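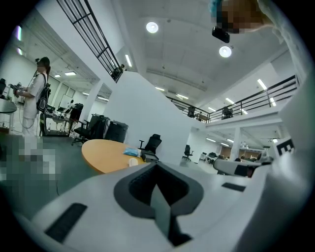

Hand-held gripper or remote control for a table-clearing task

Our department is preparing a demonstration set for a mobile arm that will clear and reset small round tables in a shared work area. The objects are light: cups, sachets, paper packets. We are permitted one collection period, in October, and the plan calls for 1,000 demonstrations.

Two methods are under consideration. The first is to have staff perform the task with a hand-held gripper fitted with its own camera. The second is to operate the arm remotely with the Lindico leader set we already own. The supervisor of the area would prefer that the arm not be present during working hours. I would be grateful for advice on which method is likely to give usable data, and on whether the two may be combined in one training set. Our present allocation is 4 operators, none of whom has done this work before.

Posted by Abugri

Bumetti

For objects of this kind I would recommend the hand-held gripper for the greater part of the set. A new operator can generally produce acceptable demonstrations on the first morning. Remote operation of a full arm takes considerably longer to learn, and the hesitations of an untrained operator are recorded along with everything else.

Three matters require attention.

Reach. A person can step around a table and the arm may not be able to. Mark on the floor the position the base will occupy and instruct operators to keep the gripper within the volume the arm can cover. We disregarded this in our first collection and had to withdraw over 2,000 demonstrations, most of which were otherwise sound.

Speed. Staff who are comfortable with the tool begin to move at the pace of ordinary housework. Set a limit before collection begins and check recordings against it at the end of each session.

Tracking. If your system estimates the position of the gripper from its camera, a plain wall at close range will cause it to lose its place. Large printed markers at fixed points are inexpensive and should remain in the same location for the entire period. Repeat the mapping pass whenever furniture has been moved.

The two methods may be combined, provided that the gripper fingers and the camera mounting are identical on the tool and on the arm. If they differ, keep the sets separate until you have trained on each one alone.

Trunik

We use remote control for everything and have had no complaints. You get the real joint positions, so there is no question whether the arm can do the motion. Ask whether the area can be made available after 4 p.m.

Abugri

Thank you both. The fingers on our two devices are not the same length, which I had not considered to be significant. I have requested a matching pair and will submit a revised plan to the supervisor. The evening arrangement has also been raised, although access to the building at that hour requires a separate approval.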